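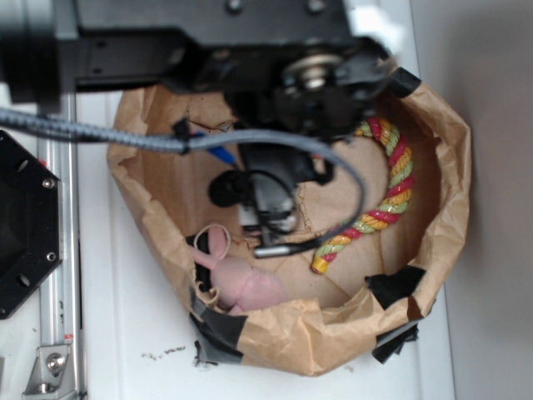 Toy Bags at Skadside

The toy exchange at Skadside runs on Sunday mornings from March. People bring in dog toys their own dogs have lost interest in and take home something different. Most of the toys are kept in paper bags with the rims folded down, so you can see what you're choosing without tipping everything out. This page covers the bags and how we sort them. Click through for the full set.

Rope toy, red, yellow and green
Braided, and at home in a brown paper bag with the rim turned down and black tape to hold it. Ropes like this one are the first things to be picked up most weeks.

The bags
Ordinary brown paper. Roll the rim outward a couple of turns and press it flat with your hand. The paper wrinkles a lot the first time and is easier to work with after that. A short bag with a wide mouth is better for ropes than a tall one.

Tape
Black tape over the edge and onto the table. Lama Farah tried doing without it last year and the bags wandered whenever someone reached in. Press it down firmly and peel it slowly when packing up, or it takes the paper with it.

Sorting
Ropes go together, and balls go in their own bag. Anything with a squeaker is squeezed once before it goes out. If it doesn't squeak it can still go out, but we write that on the bag.

Washing
Ropes go through a warm wash inside an old pillowcase and are hung up by one end. Please wash yours before you bring it. Brightly coloured ones can run, so keep them away from anything white.

What we don't take
Ropes with long loose strands, split balls, and anything with stuffing coming out. Ansel Calloway has a box by the door for toys that can't be passed on. Cotton ropes in that box get cut up for cleaning rags.

Packing up
Toys stay in their bags and the bags go into the crates on the bottom shelf. Torn bags go in the recycling once the tape is off. Spare bags are in the drawer under the kettle.

Comments and corrections to Aitana Urquijo at the Skadside desk. If you have spare paper bags, she would like those too.

Back to all galleries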